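How I check a simulated kitchen task before I let a policy train on it

By Lempi Turunen
11/15/22
4 comments | 6 shares

A few people have asked me how I decide that a simulated demo is good enough to keep, so I've finally written it up. I work on the Drustholm project, where we teach a two-armed robot to do kitchen jobs in simulation and then see how much of that carries over to other rooms. Most of the recipe came from long arguments with Haziq Manurung, and he deserves at least half the credit (and all the blame for the file naming).

The idea behind the method is dead simple. You record somebody driving the simulated arms, you replay the recording in the simulator, and then you replay it again with things nudged a little. If the demo survives the nudging, it goes in. If it doesn't, out it goes, however lovely it looked the first time!

Step 1. Pick one object and one arm

Decide what the moving arm is meant to reach for and write it down before you look at a single replay. I used to skip this and ended up talking myself into all sorts of rubbish. One line in the notes is plenty: right arm, thing on the counter, other arm out of the way.

Then step through the replay slowly and stop it when the gripper is close to the counter. I like to stop with the fingers hovering over the cup, pointing down, and the left gripper up by the window well clear of everything.

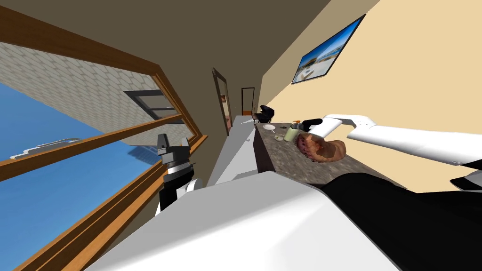

How many replays do you need for each demo?

I do six, one plain and five nudged. Fewer than that and lucky grasps slip through, and more just makes the evening longer without changing my mind very often.

Step 2. Nudge the start, never the recording

Leave the recorded arm motion alone. What you move is the target object, by a centimetre or so in any direction, plus a tiny turn. Keep the random seed in the same folder as the replay, please, I beg you. Heikki Tuominen and I lost most of a week last December trying to get back a failure we'd seen once and hadn't saved a seed for.

If your simulator lets you change friction, do that in a separate pass. Mixing the two is tempting but you won't know which one broke the grasp.

Step 3. Look at the neighbours

Our scoring script only cares about the target, so it will happily pass a demo where the gripper shoves something else right across the worktop. I check the food next to the target first, because a big lumpy roast or loaf has a fussy collision shape and the fingers have to come in right beside it. After that I look at the far end, where the plate and the black appliance sit, though those are hardly ever a bother.

Keep the robot's own view for this if you can. Ours is steeply tilted and full of white torso along the bottom, and you do get used to it. It's also what the policy gets, so I'd sooner judge from there than from a nice tidy camera in the corner.

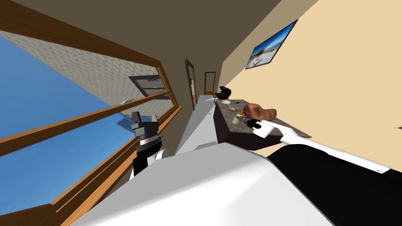 What should you do with a demo that only fails once?

Put it in a "maybe" folder and replay it with a fresh set of seeds the next day. If it fails again, bin it.

Step 4. Train on both piles

We started with about 2,000 demos and kept 1,439. I trained one policy on the lot and one on the kept pile, with the same settings, and the smaller pile did better on the counter tasks. It made no difference at all on opening doors, and I still don't know why. Ritva Hyvönen thinks our door demos were too alike to begin with, so that's what I'm poking at next.

If you try this on your own setup, do send me your keep rate, I'd love to compare!

Contact Lempi | © 2022 Drustholm project notes | Back to top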